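7/27/21 - listening room notes, mostly for me, but Corey and Krisztina should read the part about the reissue

Spent the morning on the Prendergast record again. I know, I said I was done with it. Side one is still the best power pop I've had through these speakers all year, and I still can't get the fourth track to sit right next to the third. There's a jump in level that I swear wasn't on the first transfer Georges gave me. 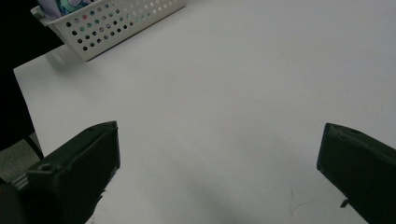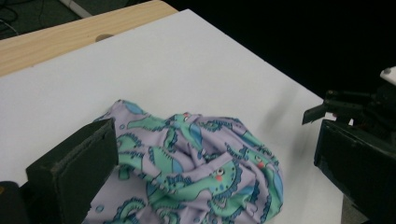

White surfaces in both, cartoon-print fabric in the second one.

OK, so, the transfers. I've now got two of the same album. The older one came off Georges's own copy (number 466 of 2000, he's very proud of the sleeve). The newer one is from the Dasden reissue that Alby picked up at the Julora show. Played both all the way through at the same volume setting, same needle, same everything, and took notes with a pencil like it's school.

Older copy: noisier between songs, a nasty click in the second verse of "Callow Again", but the twelve-string really rings. The harmonies come in on the left and you can pick out who's singing what. Bass is a bit polite.

Reissue: dead quiet, lovely. Bass is up, drums are up, everything is up! It's exciting for three songs and then I started wanting a sandwich. The handclaps on track three have been pushed so far forward they sound like they're in the hallway. And then track four comes in quieter, and there's my jump. So the jump is on the record. It isn't my cable, and I owe Krisztina an apology for making her re-solder it.

Ran the levels for tracks three and four on both copies and wrote them on the back of the inner sleeve sheet (the photocopy, Georges, relax). Will type them up when I've done side two the same way.

Side two I only got halfway through. "Small Hours, Big Coat" is a better song than I gave it credit for in January. I wrote then that it was filler and I'd like to take that back - the middle eight goes somewhere really odd and comes home again without you noticing. Toon Segers said as much at the time and I argued with him for most of a bus ride. Fine, Toon.

Things still to do:

- finish side two, both copies
- ask Alby if his reissue has the same matrix scratchings as the one in the shop
- clean the needle BEFORE side two this time
- find the old cassette of the demos, Corey thinks it's in the box with the 8 blank reels
- 50 words on the reissue for the newsletter, which is nowhere near enough room

Corey, if you get in before me, the turntable is set to 45 because I was playing the single. Please switch it back before you put an album on. And have a listen to the fade on the single version, I think it runs longer than the album one but I didn't time it. The stopwatch is in the drawer with the spare belts.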